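Textile Reuse and Sorting Program, Jirerville and Vurcombe
Interim progress report to the Ghanem Fund
Submitted Sep 25, 2025

1. Reporting period and status

This report covers the second half of the grant period. Collection is operating at both sites. Sorting is operating at Jirerville only; Vurcombe material is transferred by van and sorted there. The repair bench opened later than planned and is reported separately under section 4. Spending is within the approved budget, with one reallocation request in section 6.

2. Collection

Collection at Jirerville runs from the transfer station and from drop boxes at the library and the north parking lot. Vurcombe has a single drop point beside the town garage. Both towns accept clean clothing, bedding and towels. Shoes, pillows and carpet are excluded, although pillows continue to arrive and are disposed of at program expense.

The Vurcombe drop point was moved under the garage overhang after rain entered through the loading flap. Bags collected before the move had a high rejection rate for mildew. The new position is less visible from the road, and the town has agreed to put up a direction sign at the junction. The sign has not been installed as of this report.

3. Sorting and grading

Each bag is opened, weighed and graded garment by garment. Grade A goes to the reuse shop without treatment. Grade B needs washing or minor repair. Grade C is sent to the fiber buyer, Olar, under the existing agreement. Grade D is waste. 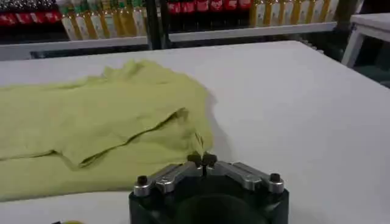
The grading guide was revised once during the period. The earlier version left pilling to the judgment of the sorter, and the same knitwear could be placed in A at one session and in B at the next. The revised guide gives a limit for pilling on the front panel and a separate limit for cuffs and collars. A trial of 286 garments, each graded independently by two sorters, was carried out after the revision. Disagreements were concentrated at the boundary between B and C, mainly on faded cotton. The guide will be amended again to include a printed fade scale.

Fiber content remains a weak point. Many garments arrive with the care label removed, and blends cannot be reliably identified by hand. Unlabeled items are currently graded on condition and, if they fall to C, baled as mixed fiber. Olar pays a lower rate for mixed bales. A handheld fiber scanner was considered and not pursued, as the price difference on present volumes would not recover the purchase cost within the grant term.

4. Repair bench

The bench has two sewing machines, a steam iron and a stock of recovered buttons and zippers. Work is limited to seams, hems, buttons and zipper pulls. Full zipper replacement was tried and dropped because of the time required per item. Repaired garments are tagged so that returns can be traced.

Opening was delayed by the electrical inspection, which required a dedicated circuit for the iron. The circuit has been installed and signed off.

5. Storage and layout

Graded stock was previously kept in open bins beside the incoming bags, and sorted items were sometimes returned to the unsorted pile. Incoming material now stays on the loading side of the room — graded stock moves to shelving on the opposite wall at the end of each session. The shelving is secondhand and was obtained at no cost to the grant. 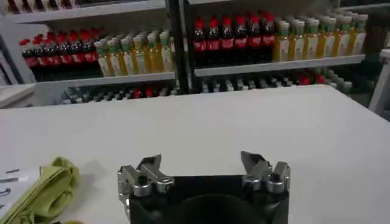

Bale storage is adequate until the November pickup. Olar requires a minimum of 5 bales per collection. If the Vurcombe tonnage rises after the sign goes up, a second pickup may be needed before the winter closure, and a date has been requested.

6. Budget

Personnel and transport lines are on plan. The electrical line is overspent by the cost of the dedicated circuit. The scanner line is unspent. We request approval to move 50 percent of the scanner line to electrical work and to hold the remainder for disposal charges, where the pillow problem has produced a small overrun. No change to the total award is requested.

7. Next period

Planned work is as follows:

Issue the amended grading guide with the fade scale.
Repeat the paired grading trial on cotton garments only.
Confirm the second bale pickup with Olar.
Replace the drop box labels at both towns with a version that states the exclusions in larger type.
Provide repair bench output figures by garment type.

Receipts for the electrical work and the revised grading guide are attached as Annexes 1 and 2.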